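Wie weiß ein Schloss, welcher Schlüssel passt?

Ich habe mich das als Kind ständig gefragt! Im Türschloss steckt ein kleiner Zylinder, den man drehen muss. Drehen kann er sich aber nicht einfach so, denn winzige Stifte mit Federn halten ihn fest.
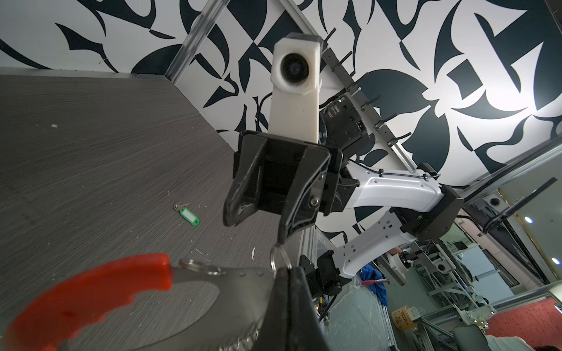 Zuletzt geändert: September 2022

Schiebst du den Schlüssel hinein, drücken seine Zacken die Stifte hoch - jeden verschieden weit. Stehen alle genau richtig, ist der Weg frei und klack, die Tür geht auf! Ist nur ein einziger Stift zu hoch oder zu tief, bewegt sich gar nichts.

Probier mal, mit Papier die Zacken von eurem Haustürschlüssel abzupausen. Sieht fast aus wie ein Gebirge, oder?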